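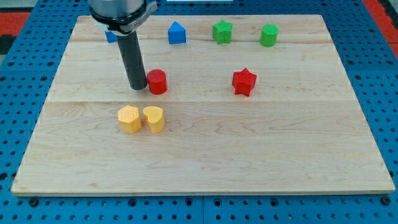
L'outil cylindrique du bras, près du cylindre rouge, sur le plateau en bois du poste de Koltdale.

Koltdale, samedi 29 février 2020. Skasa a mis en ligne un jeu de 2313 démonstrations de poussée enregistrées en téléopération sur bras robotisé. L'opérateur déplace l'outil dans le plan du plateau au moyen d'une manette ; positions articulaires et flux vidéo sont échantillonnés à 10 Hz. Chaque séquence est associée à une consigne écrite, du type « amener l'étoile rouge près du cylindre vert ».

Un sous-ensemble de 634 séquences a été acquis par guidage manuel, le bras étant placé en compensation de gravité. Selon Hannelore Reinholz, responsable des essais, ces trajectoires sont plus courtes mais plus bruitées au moment du contact. « La hauteur de l'outil varie davantage quand on tient le bras à la main, il a fallu refiltrer », précise-t-elle.

Les séquences de plus de 20 secondes ont été écartées. L'apprentissage par imitation est confié à l'équipe de Josefina Vergara, à Flinham. Une seconde campagne est prévue en juillet.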